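Raralar teaches two-armed robots to fold shirts on hotel beds

LALLULTON — I'm happy to share that our folding method, Raralar, is ready for other labs to try! It learned from some 1000 folds.

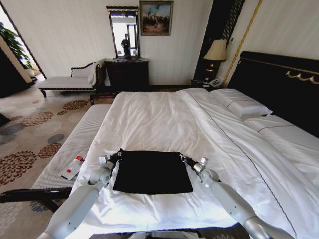
Does it need a special table?
It works on any flat bed or bench.

The trick is pausing to look again after each grasp.

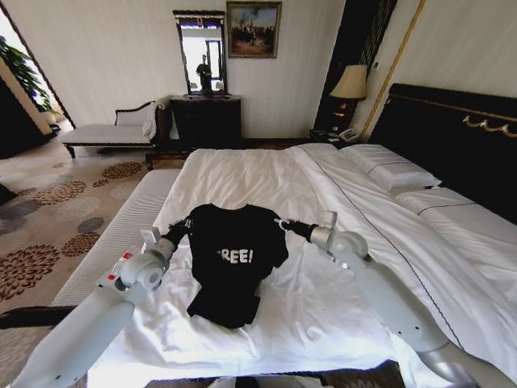 Raralar picks its grasp points before it moves. Shoulders are my favorite — with one gripper on each, as on this black T-shirt, the bottom can stay bunched up on the bed until later.

Sleeves took us 10 months.

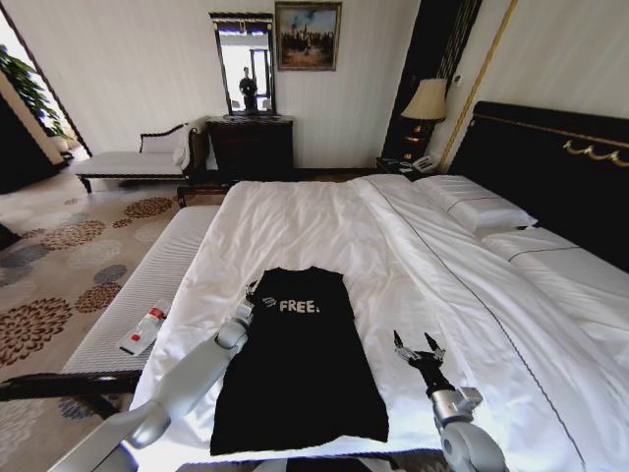

Black T-shirt on a white duvet, Raralar trials.

Kakakhel, our partner lab, runs the same code with 4 changed settings.
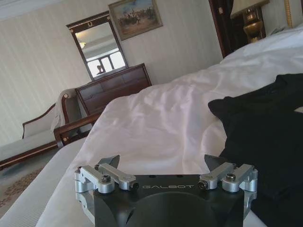 When can other labs get it?
The code comes out in March, through Ekudero.

Write to the Raralar desk in Lallulton for the paper.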